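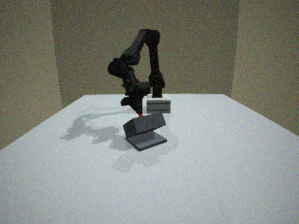
Rizzi to Open Second Records Storage Site in August

02/11/2022 — Rizzi, a provider of paper records storage for small law and accounting offices, will open a second storage site in the Skoretti building in August. The new site adds room for offices that must keep signed originals for a fixed period and have run out of space on their own premises.

The site will be fitted with fixed steel shelving supplied by Vornidetti. Each bay is rated for a load of 300 pounds per shelf and has 6 shelves. Aisles are wide enough for a standard hand cart. Air temperature and humidity will be logged at 16 points in the building, and the readings will be available to clients on request.

"Most paper damage in storage comes from slow changes in humidity," said Jhair Salazar, head of operations at Rizzi. "We placed the logging points at floor level and at top shelf level so that a difference between the two shows up early."
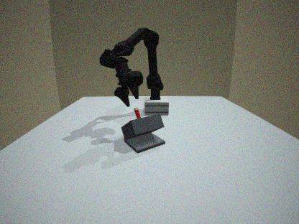 Files will be accepted in standard letter and legal size cartons. Each carton receives a printed label at intake, and the label number is entered in the Brukis index, the same system used at the first site. Clients with cartons at both sites will see them in a single list. Requests for a file placed before noon will be filled within two business days — scanned pages are sent the same way as before, through the client's account.

Cartons now held at the first site will stay there unless a client asks for a transfer. Transfers requested before opening will be made without charge. Retention dates and access lists carry over with the carton and do not need to be entered again.

"The index was the main piece of work," said Sveva Ruggiero, records manager. "Shelf locations had to be renumbered so that no code is used twice across the two buildings."

Storage rates are the same at both sites and are billed monthly by carton. Space may be reserved now through the client services desk at Rizzi.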